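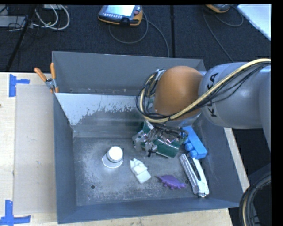

Zukero Wheeled Duffel Review: One Bag, 16 Days, Planes, Ferry and Bus

Updated June 20, 2025

I bought the Zukero wheeled duffel in February, ahead of a small-group tour along the coast with Owusu Tours. The company's packing sheet asked for soft-sided luggage with a maximum of one main bag and one day bag per person. My old hard-shell suitcase was out, and the canvas duffel I already owned has no wheels. I am past the age where carrying a full duffel through an airport seems like a good idea.

The trip was 16 days long and covered 3,641 miles door to door. Of those, 1,547 were by road, mostly in a minibus with the luggage stacked in the back. The rest was two flights and a ferry. I have used the bag on a couple of short weekends since then, so this review covers more than the one trip, but most of what I know about it comes from the tour.

I paid full price for the bag. The color I have is the dark blue.

Size and layout

The duffel comes in a medium and a large. I have the medium. It is too big to carry on with the airline I used, and it went in the hold both ways. If you want something for the overhead bin, this isn't it, and Zukero doesn't claim otherwise.

The bag opens with a long U-shaped zipper, so the whole top folds back like a lid. Inside there is one large main compartment with two compression straps. Under that is a second, shallower compartment with its own zipper on the end of the bag. Zukero calls it the wet zone. It has a coated lining and I used it for shoes for the first week, then for laundry.

There is a mesh pocket in the lid and one flat outside pocket. The outside pocket is the right size for a paperback, a rain shell or a folder of tickets. I kept my rain shell there the whole time and was glad of it on the ferry deck.

The divider between the main compartment and the wet zone is not rigid. It is a fabric panel, and if you fill the main compartment first you will have a hard time getting anything into the lower one. I worked out by the third hotel that the shoes had to go in before the clothes. After that it was fine.

What I fit in it

For a trip with warm days, cold mornings and two dressier dinners, I packed:

Five shirts and a fleece
Three pairs of pants, one of them zip-off
A swimsuit and a thin towel
Underwear and socks for a week
Walking shoes and a pair of sandals
A toiletry bag, a small first aid kit and a plug adapter
A light jacket for dinner

That filled it without strain on the way out. On the way home I had added a wool blanket from the market in Vanby, and I had to use the compression straps hard to get the lid shut. It did close. The zipper didn't complain, though I held the two sides together with my knee while I pulled it.

Wheels and handle

The wheels are the reason to buy a bag like this, and they are good. They are bigger than the ones on most suitcases and set wide apart, so the bag doesn't tip over when you cross a curb at an angle. There are only two, so you pull the bag behind you and can't push it along upright beside you.

On smooth floors it rolls as well as anything. On the gravel lot outside our first inn it rolled badly but it rolled, which is more than I can say for the four-wheeled suitcases some of the other guests had. The old part of Vanby is all cobbles, uphill from the ferry landing, and our minibus could not get closer than the bottom of the street. I pulled the bag the whole way up. It was noisy, and my arm was tired at the top, but nothing broke and nothing came loose.

The pull handle is the weaker part. It has two stops. The lower one is too short for me and the upper one is slightly too long, and I am of average height. There is also some side-to-side play in it. This did not get worse over the trip, but it felt cheap on the first day and it still does. When the bag is full the handle sometimes sticks on the way down and needs a second push. I suspect the contents of the main compartment press on the tubes.

Carrying it

There are grab handles on both ends and both long sides. All of them are padded. Drivers and hotel staff grab bags by whatever is closest, so I think four handles is the right number.

A pair of backpack straps is tucked behind a flap on the back panel. I tried them once, on the stairs down to the ferry. They are thin, and the frame digs into your lower back. I would use them for a staircase or a short stretch of sand. I would not buy the bag for them. Without the straps and the flap it would be a little lighter, and I would prefer that.

Weight is my other complaint. The bag is heavy when empty. All wheeled duffels are heavier than plain ones, but my traveling companion's bag was about the same size from another maker and noticeably easier to lift. On the flight out of Kondville I was under the airline's limit, with not much to spare. On the flight back I moved the blanket to my day bag at the check-in desk to stay under it.

On the road

Most of our days went the same way. Bags outside the room by breakfast, into the minibus, out again at the next place in the late afternoon. With a stay of one night in many of the stops, how fast a bag opens and closes starts to matter more than how much it holds.

The big lid is excellent for this. I could put the duffel on the luggage rack or the floor, open it all the way and see everything. I never fully unpacked except at the three-night stop in the middle. Packing cubes help a lot in a bag this open. Without them the contents slide to the wheel end as soon as you stand it up, and by the end of a travel day everything you own is in a heap down there. I had two cubes and wished for a third.

The bag does not stand up by itself when it is half empty. It leans and then folds. Against a wall it is fine.

In some of the smaller rooms, floor space was a problem. With the lid open the bag takes up a lot of room, more than a suitcase of the same capacity that you can open on a rack. In the guesthouse on the ferry side there was one spot where it would fit, between the bed and the door, and I stepped over it for two nights.

Weather and wear

It rained on several of the travel days, and once the bags sat on the dock in a steady drizzle while we waited to board. The contents stayed dry, apart from a damp patch on the top of the shirt nearest the zipper. Zukero describes the fabric as water resistant and the zippers as "weather ready." I would call that fair. I would not leave it out in a real downpour without a cover, and a cover is not included.

The wet zone kept a wet swimsuit and towel away from the dry clothes for a full day's drive. It also kept the smell in, so open it as soon as you arrive.

After the tour the bag had scuffs along the bottom edge and one scrape in the plastic near the left wheel. There was a black mark on one side that came off with dish soap and a cloth. The stitching is all sound. One of the zipper pulls lost its rubber cover somewhere between the second flight and my house. I replaced it with a loop of cord.

The dark blue hides dirt well. I saw a pale gray one on the baggage belt at Kondville and it did not look as if it was having a good time.

Locks and tags

The two main zipper pulls have metal eyes that line up, so a small travel lock goes through both. The wet zone zipper has no such eye. I don't keep anything worth stealing next to my shoes, but it is an odd thing to leave out.

The address window is on the back panel beside the flap for the straps. The card is paper and slides in from the side. Mine slid out again. I tied a normal luggage tag to the end handle and left the window empty.

How it compares

Against my old hard-shell suitcase, the duffel is better on any surface outdoors, better in the back of a minibus and easier to squeeze one more thing into. The suitcase is better for shirts, better in a small room and much better at an airport, where it can be pushed along with one finger. For a city trip with one hotel I still take the suitcase.

Against a plain duffel, you are trading weight for wheels. If your tour has porters at every stop, or you travel light, the plain one costs less and there is less on it to break. Check the wording in your tour documents too. Some operators that ask for soft bags also rule out wheels and frames, usually where small aircraft are involved. Owusu allows them on the coast tour, but its packing sheet has a separate line for the island extension, which I didn't take.

Good points

Large, tough wheels that cope with cobbles and gravel
Lid opens fully
Separate coated compartment for shoes or wet things
Padded handles on every side
Fabric and stitching have held up well

Bad points

Heavy before you put anything in it
Pull handle wobbles and sticks when the bag is full
Backpack straps are close to useless
No lock point on the lower compartment

Rating

Four out of five. I would take off a full point for the handle if I used the bag mainly in airports. For road and ferry trips it has done what I bought it for, and it is already packed for the next one - shoes first this time.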